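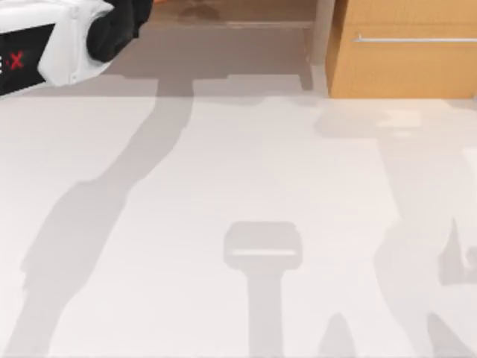

Pakudeo Trace
Episode replay, labeling and failure review for simulated two-arm manipulation

Product overview

Pakudeo Trace records what a simulated manipulation cell did, step by step, and lets an engineer replay it with the controller state, the planner output and the perception estimates on the same time axis. It is used during policy development and regression testing. It does not train policies and it does not drive hardware.

Trace reads episodes from the Cantero simulation runtime and from any simulator that can write the open Trace log format. A single episode holds joint positions, commanded and measured gripper opening, contact events, object poses, rendered camera streams and free-form notes. All channels are indexed against simulation time. Wall-clock time is stored as a separate channel and is not used for alignment.

Core functions

Replay. Scrub forward and backward at any speed. Replay restores the full simulator state at keyframes and interpolates between them. Setting the keyframe interval to 1 restores state at every physics step, at the expense of disk space.

Camera streams. Each stream can be re-rendered after the run from the stored state. Lights, shadow quality and camera placement may be changed at this stage without rerunning the policy. Object and arm poses are locked.

Grasp timeline. Contacts between gripper fingers and objects are grouped into grasp intervals. An interval opens when both fingers report contact with the same body and closes when either one loses it for longer than the debounce time. The default debounce is 19 ms.

Shadow and occlusion masks. Trace writes a per-pixel mask for cast shadows and a second mask for self-occlusion by either arm. The two masks are independent. A pixel may be in both, in one or in neither.

Episode comparison. Two episodes run from the same seed can be opened side by side. The first step at which the states diverge beyond tolerance is marked on both timelines.

Query. Episodes are filtered by event, object class, grasp interval length, planner status or any numeric channel. A query over 1000 episodes runs on the index alone and does not open the log files.
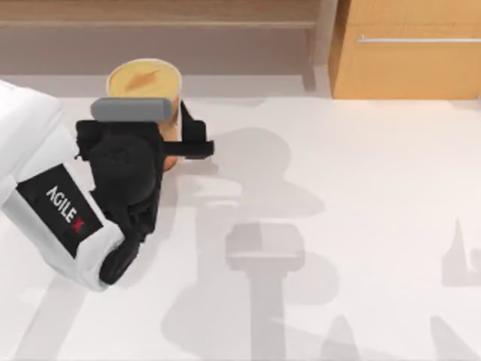
Ezequiel Soler
Perception Tools Lead, Pakudeo

Notes on shadow masks in overhead views

A cup held in the gripper near the back edge of a white table is a simple case for a pose estimator in one respect and a difficult one in another. The background is uniform, so there is little to confuse with the object. The cup is also partly hidden by gripper parts, and only a narrow slice of its side shows between the gripper body and the finger. Most of what the estimator has left is the open top.

The tabletop adds its own problem. With hard-edged segmentation trained on single-arm data, large gray shadows on a white surface are often returned as objects. The shadow of an arm outside the camera view is the worst of these, as no visible body in the picture explains it. We see false detections with plausible size and stable position over many steps, and the planner then routes around them.

Trace deals with this at the review stage. The renderer knows which light and which body produced each shadow, including bodies outside the camera view, so the mask carries a source ID per pixel. Filter the detections by overlap with the shadow mask, group by source ID, and the false obstacles sort themselves by cause. In most projects the second arm accounts for the longest list.

Two settings matter:

shadow.min_density
Pixels darkened by less than this fraction are left out of the mask. The default is 0.06. Raise it if faint overlapping shadows produce ragged mask edges. Lower it if the detector is firing on pale regions that the mask misses.

shadow.offscreen_sources
On by default. Turning it off restricts the mask to bodies inside the camera view and reduces mask generation time. Leave it on for two-arm cells.

For occluded grasps, use the visible fraction channel together with the grasp timeline. Visible fraction is the share of the object's silhouette not covered by another body, computed per camera. A pose error that rises while visible fraction falls is ordinary. A pose error that rises while visible fraction stays level is worth opening in replay – check the object frame first, then the camera extrinsics.

One known limit: fluid surfaces and fillings are treated as part of the container mesh. If the contents of a cup need their own mask, they have to be modeled as a separate body in the scene file.

Integration

Trace is supplied as a recorder library and a desktop viewer. The recorder links into the simulator process and writes to local disk or to a network store. The viewer opens logs directly from either location.

Recorder languages: C++, Python
Viewer platforms: Linux, Windows
Log format: Trace log v6, chunked, with checksum per chunk
Planner adapters: Sotance Motion, generic trajectory adapter
Simulator adapters: Cantero, generic state adapter
Maximum numeric channels per episode: no fixed limit
Camera streams per episode: up to 6 at full rate
Mask output: 8-bit shadow density, 16-bit source ID, 1-bit occlusion
Scripting: Python API for query, export and batch re-render
License: per seat for the viewer, recorder included

Recorder overhead depends on the keyframe interval and on whether camera streams are rendered live. On the reference two-arm tabletop scene, with streams deferred, the recorder adds about 67 microseconds per physics step. Live rendering is limited by the graphics card and should be measured on the target machine.

Determinism

Side-by-side comparison needs a simulator that gives the same result from the same seed. Trace checks this when an episode is closed. It replays a short segment from a stored keyframe and compares the resulting state with the log. Episodes that fail are kept and marked non-reproducible. They can still be replayed from recorded state, but counterfactual runs are disabled for them.

The usual causes are multi-threaded contact solving, a controller that reads wall-clock time, and random number generators seeded outside the scene file. The determinism report names the first channel to differ, which is normally enough to tell these apart.

Counterfactual runs

From any keyframe in a reproducible episode, the user may change a controller gain, a planner parameter or an object pose and run forward. The new branch is stored as a child of the original episode and shares its log up to the branch point. Branches can be nested. Deleting a parent is refused while children exist, unless the children are first flattened.

Changing a mesh or a body mass is not supported in a branch and requires a new episode.

Changes in the May release

Source ID added to the shadow mask
Visible fraction now computed per camera – previously the maximum over all cameras
Sotance Motion adapter reports replanning events as intervals
Grasp timeline handles bodies made of several collision shapes
Viewer no longer reloads the index when a query is edited
Fixed: batch re-render ignored the shadow quality setting on the second and later streams

Logs written with version 5 of the format open read-only. Use the convert command to upgrade them. Source IDs are not available in converted logs until the masks have been regenerated.

Support and evaluation

Evaluation licenses include the recorder, the viewer and the reference two-arm scene with sample episodes. Adapter work for in-house simulators is handled by Saturnino Soler at the Stekinham office. Requests should state the simulator, the physics step, the number of arms and the camera streams to be recorded.

Related: Trace log format reference | Cantero adapter guide | Sotance Motion adapter guide | Release notes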